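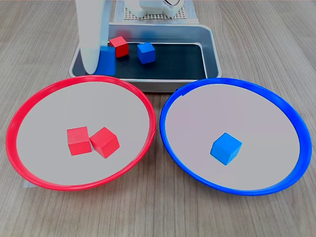 Small-Town Dealers Deserve a Second Look
4/6/23

People in Jolon have a habit when they need a car. They drive past the two dealerships on the county road, get on the highway, and spend a Saturday's worth of patience at the big lots in Eltthorpe. I did it myself for years. I now think it is a mistake for most buyers, and the reasons have little to do with loyalty.

Start with price. The Eltthorpe lots advertise lower numbers, and the numbers are real as far as they go. Then come the fees. When I shopped for a used pickup last July, the advertised price in Eltthorpe was lower than the one at Sketholm Motors here in town. By the time the paperwork was on the desk, there was $1,246 in charges that had not been in the ad: paint protection, nitrogen in the tires, a document fee and something called a market adjustment. The Sketholm truck cost what the sticker said, plus tax and title.

Selection is the better argument for driving out there. A small lot can't stock every color and trim, and if you want a particular one you may wait. I waited 7 days for mine to come over from another store. That did not seem like much for something I plan to keep until it quits.

Service matters more than either. A car is bought once and serviced for years, and a warranty repair at a dealer an hour away means a day off work or a ride from a friend. The shop at Nechyporuk Auto, the other dealer on the county road, will take a car at opening and usually has it back by lunch. They also work on makes they don't sell — something the Eltthorpe stores have mostly stopped doing.

Small dealers have their faults. Their hours are short, the websites are often out of date, and trade-in offers can be low. Get a written offer elsewhere before you go in, and bring it with you.

I would still ask anyone in Jolon to stop at both local lots before getting on the highway. Ask for the out-the-door price in writing, then call Eltthorpe and ask for the same thing. Some of the stores there won't give it over the phone.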